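## 5. Making up the bed

This section covers dressing the Nalus bed after the frame, slats and mattress are in place. If the slats haven't been screwed down yet, go back to Section 4.

**You will need:** one fitted or flat sheet, one blanket, the sleeping pillows, and the two decorative pillows if you use them.

1. Check that the mattress is pushed up against the headboard. A gap of up to 2 cm is normal on a new mattress.
2. Put the sheet on, starting at the head end. Pull it tight at the foot before you tuck in the sides.
3. Smooth the sheet from the center outward with your forearm.
4. Stand the pillows against the headboard, plain ones first, decorative ones next to them or in front.
5. Hold the blanket by two corners at the foot of the bed. Lift it and let it drop over the mattress. Do not drag it across, or the sheet will come up with it. 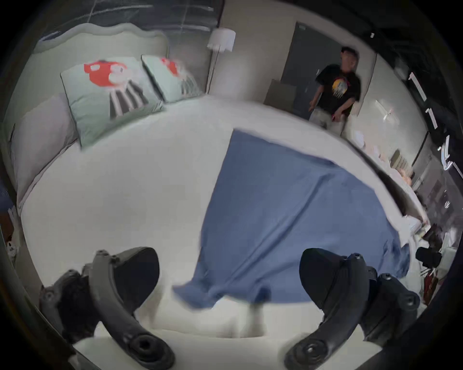
6. Walk around to each side and pull the blanket until it hangs evenly. Leave the top edge a hand's width short of the pillows.
7. Work out any diagonal folds by pulling on the corner they point to. Patting them flat only moves them.
8. Tuck the foot end under the mattress, or leave it hanging if you prefer.

**Note:** The Dovero blanket relaxes after the first wash. Let it lie flat on the bed for 90 minutes before you fold it.

**Note:** If a floor lamp stands next to the headboard, keep the shade clear of the pillows and run the cord behind the bed, away from the legs.

**Caution:** Do not lift the bed by the headboard. The upholstered panel hangs on brackets and can come off in your hands.

**Caution:** Do not iron the decorative pillow covers over the print. Turn them inside out and use the lowest setting.

### Replacement parts

Headboard brackets are sold in pairs as part 237. Order from Plonness and give the color of the upholstery, which is printed on the label under the bottom edge of the panel.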